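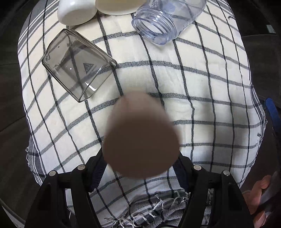 You don't realise how much your own hand is doing until you have to do the same job with two black fingers, one of the newest members of the Flavstead College Robotics Club remarked at the end of the autumn term, and now I can't lay the table at home without thinking about it.

January
By the Flavstead College Press Office
235 shares | 2 comments

Flavstead College is delighted to announce that its student robotics club has been given a place at the Macapagal Challenge this spring, in the household tasks section, with a project called Hillia that has kept a good many of our students busy (and a good many of our cups and jars on the move) since the start of the academic year.

The task the club has chosen sounds modest enough when you first hear it. A table has been laid with a cloth, there are things on it, and the robot is asked to pick them up and put them where they belong. Most of us do this every evening while talking about something else. For a machine it is a long string of small decisions, such as where the edge of a glass is when you can see the tablecloth straight through it, and what to do with a jar that has come to rest on its side, and the students have spent the term finding out just how many of those decisions there are.

Hillia learns by being shown. The students work with hand-held grippers fitted with a camera, which they open and close themselves, and each pick is recorded from start to finish so that the robot can be trained on it later. By the end of the autumn term the club had gathered 1,924 of these recordings, every one of them made by a student standing at a table after lessons or in a lunch hour. We think that is a splendid number, and we would like to thank the parents who waited so patiently in the car park on the evenings when "just one more" went on rather longer than promised.

Much of the practice has been done on a checked cloth with a fringed end, spread over a raised surface, with tinted and clear containers lying on it as well as plainer things. The members were keen from the beginning that their tables shouldn't be too tidy. A glass standing bolt upright on a bare white desk is a kind sort of problem, and the Challenge isn't expected to be kind! Wrinkles and checks have been left in on purpose, and things are tipped over between recordings by whoever happens to be nearest, a duty that is much sought after.

The project has been organised so that everybody who wants a turn with the grippers gets one, whatever their year group and whether or not they have ever written a line of code. Students who enjoy programming look after the training and the testing. Others have taken charge of labelling the recordings, and a very determined little group keeps the club's logbook, where each session is written up with what was on the table, who was holding the gripper and what went wrong. We have been allowed to quote a few lines from it, and hope readers will enjoy them as much as we did:

"Jars today. Going in by the neck feels right but the thread catches on the pads. Going in by the body is better if you wait."

"Changed the cloth round so the fringe faces us. Tassels get everywhere. Keep it like this, the robot will have to cope with tassels too."

"Too fast again. Everyone is too fast after lunch."

That last entry has become something of a club saying, and a copy of it is now taped inside the cupboard door where the equipment is kept.

The club is now in its third year, and this is the first time it has entered anything away from home. It began with a few students who wanted somewhere to carry on with projects they had started in design and technology, and in those days it shared a room with the chess players, who were extremely good about the noise. It now has a workshop of its own on the ground floor, with benches along the window side and a proper place to leave work out overnight, and that has made a great difference to a project in which so much depends on being able to come back the next day and carry on from where you were.

None of this would have been possible without the support of Trurno, the local engineering firm, which has lent the club the robot arm it will take to Macapagal and has paid for the spare finger pads the students seem to get through at quite a rate. Engineers from Trurno have also visited the workshop 3 times since September to look at the training results and talk them over, and we are told that the conversations went on well past the biscuits. One of the visitors said afterwards that the students' questions about see-through objects were the same ones that come up at work, and that there had been no easy answers to give them.

Between now and the Challenge the club will be moving on from making recordings to trying the robot out, which means a good deal of watching, resetting the table and watching again. Early trials with solid cups have been encouraging. Clear plastic is still giving trouble, particularly late in the afternoon when the light in the workshop changes, and more recordings are planned at that time of day to help with it. The students would also like to try Hillia on a table it has never met, and have asked whether they might borrow one from the staff dining room. Talks are continuing.

Families and neighbours are warmly invited to an open afternoon in the workshop in March, starting at 3.30 pm, when visitors of any age will be able to hold a gripper and have a go at clearing the table for themselves. There will be tea and cake in the main hall afterwards. There is no need to book, though it would help the kitchen to know if you are bringing a large party.

The club would be very glad of donations of unwanted cups, tumblers, jars with wide necks and patterned tablecloths, washed if possible. Chips and frayed edges on cloths are no problem at all, but please don't send cracked glass. Items can be left at the main reception during school hours, marked "Hillia".

Members of the press who would like to visit the club before it leaves for Macapagal are asked to contact the Flavstead College Press Office through the main switchboard.

2 comments

Is the open afternoon suitable for under-fives? Mine would love the grippers.

Have a box of old jam jars and a gingham cloth with a burn in one corner, will drop both at reception.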